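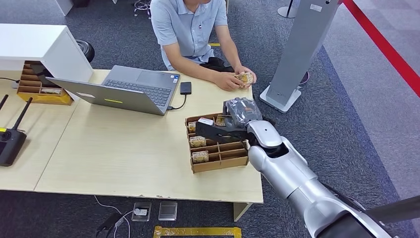
Projects > Usen > Seed notes > README

Files Notes Changes Contact

Reading time: 2 minutes

# Usen seed swap records

Hello! You've found the records from the Usen seed swap, which I've been keeping in one shape or another ever since I moved to Pladorville and discovered that half my street grew beans. There are 100 rows in the main file at the moment, one for each lot of seed that was handed in, and I've tried to keep the whole thing plain enough to open in any old spreadsheet.

Last big tidy-up: January 5, 2019. I've fixed a few spellings after that but nothing that changes a number.

## What's in the folder

`seeds.csv` is the one you want. It has 13 columns, and most of them explain themselves (plant, variety, year saved, who grew it). `sowing.csv` is shorter and holds the results people sent back to me on postcards, by email and once on the back of a bus ticket.

The columns that catch people out:

- `variety` – whatever the grower wrote, spelling and all. "Henriques" is a climbing bean with a purple pod, and I've left it alone even where somebody put "Henrique's".
- `year_saved` – the year the seed was picked, which may be well before it was swapped.
- `came_up` – how many seedlings showed, out of 9 sown. I asked everyone to sow nine because that's what fits in my own trays (three rows of three, very pleasing).
- `plot` – a short code for the garden. These don't match house numbers, so please don't go knocking on doors!

## How the numbers were gathered

Growers sowed indoors on a windowsill and counted on day 13. If a packet had fewer than nine seeds in it, I left `came_up` blank and put the details under `remarks`. Blank means blank, by the way. A zero is a real zero, and there are more of those in the parsnips than I'd like.

Zulmira Godinho went through the tomatoes with me and sorted out a right old muddle where two people had been calling the same plant different names for years. Her corrections are marked `zg` in the last column. The pepper names came from Ehab Naciri, and any mistakes in typing them up are mine.

## Things I'd be careful about

Windowsills differ a lot. Mine faces north and is freezing until spring, so my own rows look gloomy next to everybody else's. I wouldn't use this to say one variety is better than another, but it's lovely for seeing how old seed holds up – the squash surprised me no end.

Two lots of lettuce got mixed before I'd labelled them. They're both down as "Ditotetti or similar" and I've no hope of ever untangling them.

## Using it

Please do! Copy it, chop it up, print it out for your own swap. A mention of the Usen seed swap would be nice. If you spot something daft, open an issue with the row number in the title and I'll look at it when the evenings are dark and there's no digging to be done.

## Still to do

- version 2 of the sowing file, with dates written the same way all through
- onions (I keep putting these off)
- find the missing postcard from plot K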